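About Waltden Film Library

Waltden Film Library holds and lends prints of feature films, mostly comedies and domestic dramas made for cinema release. The collection stands at 3000 titles on 16 mm and 35 mm stock. Of these, 357 are held in more than one cut, and the differences between cuts are listed in the catalogue by reel and footage.

What we do

Prints are lent to film societies, schools and independent cinemas. Each print is inspected on a bench before it goes out and again when it comes back. Splices, perforation damage, scratches and colour fade are graded from A to E. Prints graded D may be shown on our own premises only. Prints graded E are kept for reference.

Borrowers must state the projector type, the lamp rating and whether the show is by changeover or platter. We do not lend 35 mm prints for platter use, as this requires the leaders to be cut off.

Programme notes

A printed note is supplied with every loan. Notes give the running time at 24 frames per second, the aspect ratio, the cast, the source of the screenplay and a short account of how the film differs from the play or novel it was taken from. Where lines were altered for the censor, both versions are given if we have them. Nearly 2000 notes have been written so far, and the rest are issued as a single sheet of credits.

Staff

Toshio Hirose: print inspection and repair
Fumiko Amano: catalogue and programme notes
Jarrah Sutcliffe: loans and transport
Takumi Shibata: projection

The Melberg Room

Our viewing room seats 40 and is fitted for both gauges. The available masks are 1.37, 1.66, 1.85 and 2.39. Screenings start at 7.30 pm on Monday, with no trailers. The film is shown complete, including overture and exit music where these survive on the print.

Loan requests should reach us six weeks ahead. Carriage is charged at cost both ways.
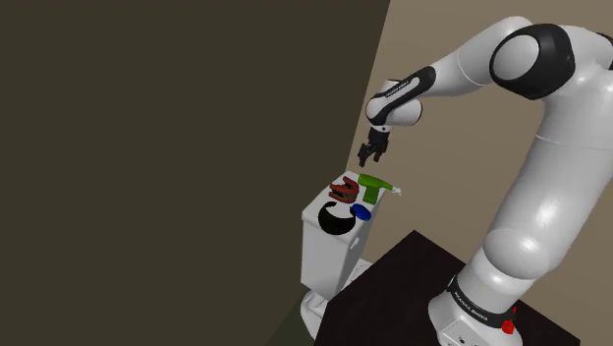

Kanako Sekiguchi: The notes are the reason our society borrows from you, but please put the reel changes back on them. The old sheets gave the last line of dialogue on each reel, and our projectionist still works from those.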